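Print | E-mail

Workshop notebook, Thursday, April

Second coat of Kwofie grey on the test boards. Left them 72 hours between coats, as Styliani asked. Colour still drifts green under the shop tubes. 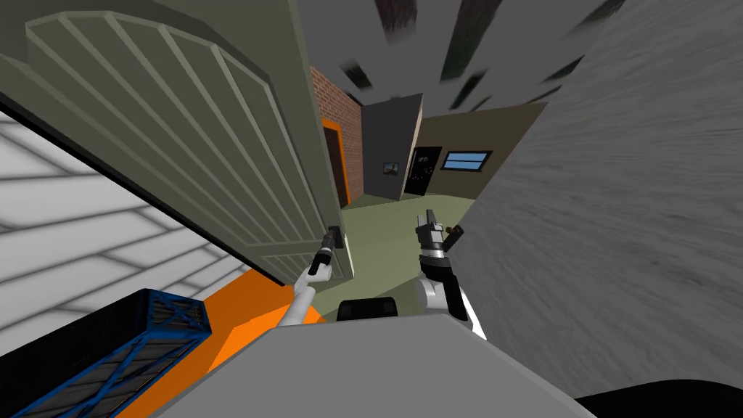 Trevor wants the Grolia varnish tried over it at 4 parts to 1. I'd hold off until the sheen is sorted. Grey-green suits a big panelled door with slats and a small black handle, so keep the hardware black on the Ister job. Sand at 240 first.

Contact | © Estarari Finishing | Back to top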